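The Sock Hanger Convert

I used to dry socks on the radiator, which is how I ended up with a drawer of crispy singles and a permanent grudge against laundry day. Then in February I finally gave in and bought one of those clip hangers, the kind my aunt had over her bathtub for decades, and I'm a little embarrassed by how much I love it!

Mine came from Stoltia and has 16 clips. They come in all shapes, though, and the cream plastic ones with a scalloped, cloud-like outline are the sweetest of the lot. You hook one over a pole, lay your ankle socks out on the table and clip them up one by one.
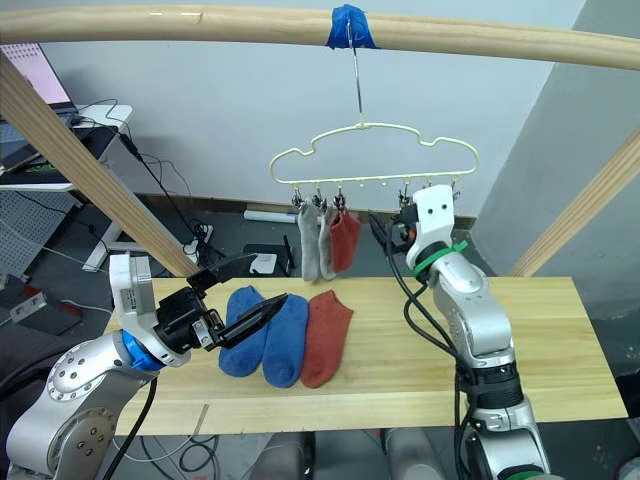

Fiachra Geraghty thinks I've got it backward: clip by the toe, always, or the cuff goes baggy within a season. I've tried it both ways (a whole Wednesday evening of it, with the radio on) and I still go by the cuff. My cuffs are fine, thanks.

Where we do agree is on sorting first. Blues together, reds together, grays together, all flat on the table before a single one goes up. It feels fussy for the first load, and then you notice you're taking them down in pairs and rolling them straight into the drawer.
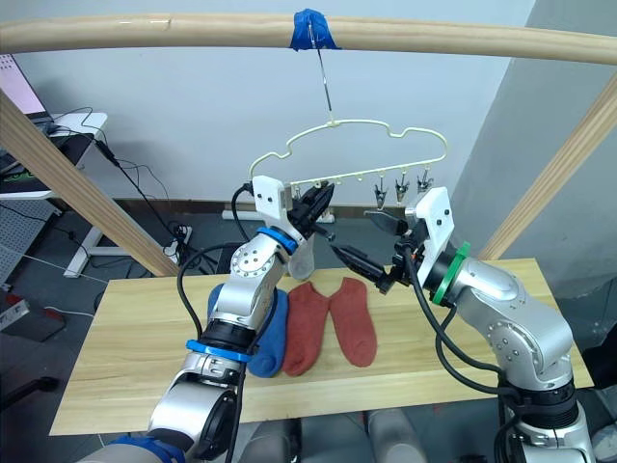
The other thing I'd say is to wrap a bit of tape around the pole where the hook goes. A smooth pole lets the hanger slide every time you tug on a sock, and mine used to creep all the way over to the wall. I've been through 9 loads since I taped it and it hasn't budged.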